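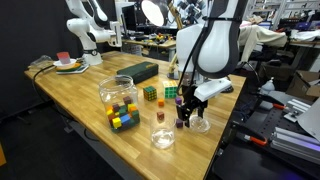 Droltar Pictures to release hospital-free ghost story "Flaker" on demand this August

April 8, 2020

Droltar Pictures has picked up UK and Irish rights to Flaker, a horror feature written and directed by Lucian Roman. The film will be available to rent and buy on digital platforms in August, with a DVD edition to follow.

Flaker was made by Donico Films over 35 days in a disused paint works on the edge of a market town. It runs to 94 minutes and has been submitted for a 15 certificate.

The story

Barros is a night inspector sent to value an old factory before it is sold. The building has been shut for years, but the time clock by the main door is still stamping cards, and one of them has his name on it. Each time he clocks out he finds himself back in the car park with the shift about to begin. Small things have changed. A door has moved along the wall. The paint in the corridor has started to come away in sheets, and there is older paint under it, and writing under that.

By the third shift he is no longer the only person in the building.

About the production

Roman wrote the first draft as a short play for 2 actors and spent several years turning it into a feature. The corridor where much of the film takes place was built inside the real factory, as the original was too narrow for the crew to work in. The art department covered its walls with 380 sheets of painted paper, each made to peel at a different speed. Nearly all of the paint effects were done on set and very little was added afterwards.

"I wanted a haunted house film where the house is falling off the walls," said Roman. "We used a lot of flour paste. By the second week everybody had it in their hair, and the corridor smelt like a bakery that had gone wrong. I think it helped the cast. They certainly looked unhappy enough."

The score was recorded with a small string group and a set of metal paint drums found in the yard. Roman asked for long stretches of the film to have no music at all, and the first full piece does not come in until Barros has clocked out for the first time.

"People expect the loud bang," Roman said. "There are a few in there — I like them as much as anyone. But most of the fright in this one comes from a man reading a wall."

The film was edited over the winter and the final sound mix was finished in March.
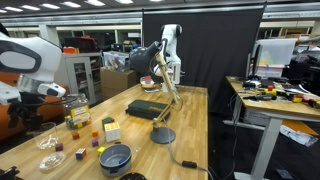

Desk lamp on the wooden workbench.

About the release

Droltar had planned to open Flaker in a small number of cinemas before its home release. With cinemas closed, the company has decided to go straight to digital and keep to the month already agreed with Donico. Cinema bookings may be looked at again later in the year, if venues ask for them.

The digital release will include the feature and a trailer. The DVD will also carry:

A commentary by Lucian Roman
The original stage version, filmed in one take
A short piece on the making of the corridor
Three deleted scenes, including a different ending

A limited edition of 1201 numbered copies will come in a card sleeve printed to look like a factory time card. The number is the one on the card Barros finds by the door. Orders for this edition will open through the Droltar website, and it will not be reprinted once it has sold out.

Press screenings

Online screeners are available now to reviewers and podcast hosts. Please say in your request where the review will appear and whether you need subtitles. Reviews may be published at any time, but we ask that the ending is not given away in headlines or social media posts.

Lucian Roman is available for interviews by phone or video call. Stills, the poster and a full cast and crew list can be had from the Droltar press office.

About Droltar Pictures

Droltar Pictures is an independent distributor of horror, thriller and science fiction films in the UK and Ireland.

Ends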